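Grey cloths and a pale desk

3 February 2018

I finished the study this week, or near enough that I'm calling it finished. It's the small room at the front of the house in Clumside, the one with the dark grey carpet that was here when we moved in and will be here when we leave. I have been sorting it out on and off since June.

The desk was the big purchase. I'd been working off a card table, and Juniper Fitzsimmons told me more than once that my back would pay for it. She was right, so I went down to Nallent and came home with a pale wood-grain top. I wanted a light colour because the carpet is so dark and the room doesn't get much sun until the afternoon. I thought about white as well, but I had a white desk years ago and every cup left a ring on it.

The trouble with a pale desk is that it shows dust. It doesn't show it as badly as black would, but crumbs and pencil shavings stand out and the grain seems to hang on to them. So I've become a person who wipes down a desk every day. I tried paper towel first and went through a whole roll. Then I tried an old singlet, which left bits of itself behind. Now I use grey towelling and knitted cloths, and they do the job.
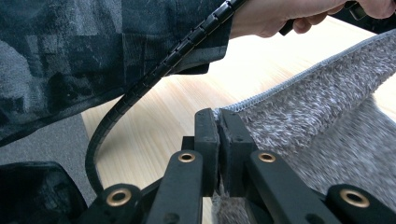
The routine takes a few minutes. Everything comes off the desk and goes on the floor or the chair. I go over it dry first, always along the grain, working from the back edge toward me. Then a second pass with the cloth just damp, and I wring it out over the laundry tub until I can't get another drop from it. Water sitting near the cable hole worries me. I don't use a spray. Oda Holmgren across the road swears by vinegar and warm water, and I did try it once, but the study smelled like a fish and chip shop until dinner.

I wash the cloths by themselves on a cool cycle, at 30 degrees, with no fabric softener. Softener makes them slide over the dust without picking it up. They dry on the line in a morning at this time of year. I don't iron them, obviously. They get folded in four and live in the second drawer.

A thicker cloth can also stay on the desk between wipes, and I've come to like having one there. It's somewhere to put down a mug or my glasses, and it takes the chill off the surface under my wrist in the cooler months. The edges on mine are going. I could hem them on the machine, but I'd have to get the machine out of the hall cupboard first, and the ironing board is in front of it.

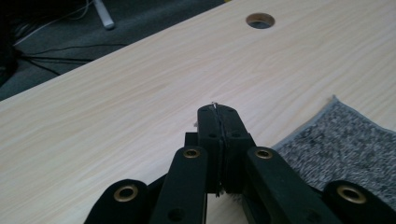
Which leaves the cables. I've put these off the longest. The hole at the back of the desk is a good size and I had grand plans for it, with everything dropping neatly through and vanishing. What I have is black cable lying about on the carpet and a white one going off in its own direction. The vacuum cleaner has caught the black ones twice already. When I do the floor I lift them all up onto the chair, and when I put them back they end up in much the same spot.

I bought a cable tray from Markora, the sort that screws in under the top, and it's still in its box. The instructions say it needs 1115 mm of clear space underneath. I measured the desk and got nearly 1000, so either I've measured badly or it's going back. I might end up with a few of those hook and loop ties and leave it at that. Juniper uses bread bag tags to label hers and says they last for years.

The bookshelf is next, once I've cleared the boxes in the hall. Most of it is cookbooks and the old Rajput atlases from Dad's place, which are too tall for every shelf I own. I've been looking at second-hand ones with adjustable shelves. If you're local and have one going, leave a comment and I'll come round with the trailer.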